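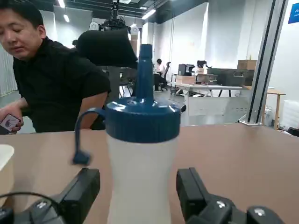 *Spritzflasche zwischen den offenen Fingern, Blick der Handgelenkkamera*

28. Aug 2021

Seit Juli vergleiche ich zwei Kameras für die Greifer: die Andeo, die wir schon länger benutzen, und die neuere von Plollov. Beide sitzen nacheinander an derselben Stelle am Handgelenk, gleiche Halterung, gleiche Belichtung. Die Steuerung läuft wie immer über Wandolix.

Mit der Andeo habe ich 41 Griffe auf Flaschen gefahren, mit der Plollov dann ebenso viele. Durchscheinender Kunststoff ist für beide unangenehm. Die Kante der Flasche verschwimmt gegen die Tischplatte, der dunkle Deckel dagegen ist leicht zu finden. Ich lasse die Erkennung deshalb am Deckel ansetzen und rechne von dort nach unten – das läuft mit der Plollov stabiler. Die Andeo verliert das Ziel öfter, wenn Deckenlicht auf dem Deckel spiegelt.

Das Kabel am linken Finger stört mich noch. Morag Gillies hat vorgeschlagen, es weiter hinten zu führen. Steht auf der Liste.

Danach kam die Übersichtskamera dran.
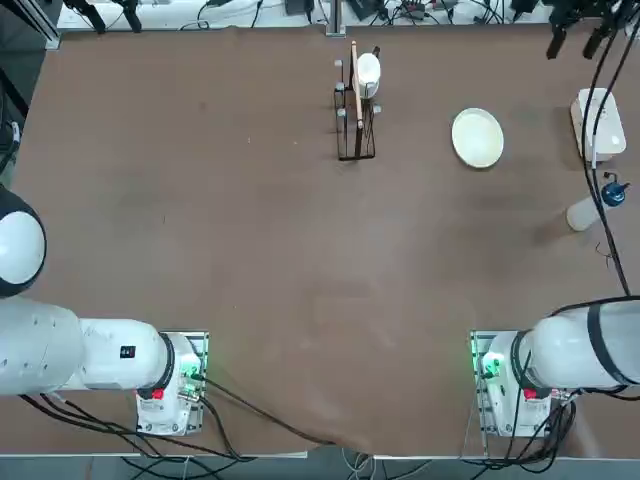

*Beide Arme von oben, hinten Abtropfgestell mit Becher, rechts daneben der Teller*

Von oben ist der weiße Teller auf der braunen Fläche kein Problem. Schwieriger ist das Gestell mit seinen dünnen schwarzen Stäben. In der Tiefenkarte fehlen sie stellenweise ganz, und der Planer fährt dann gern zu nah heran. Ich habe den Sicherheitsabstand auf 5 cm gesetzt, damit geht es, aber langsam. Die Verzögerung vom Bild bis zum Greifbefehl liegt bei etwa 100 ms, egal mit welcher Kamera.

Die Plollov bleibt vorerst dran. Als Nächstes teste ich die Fingerpolster von Mai.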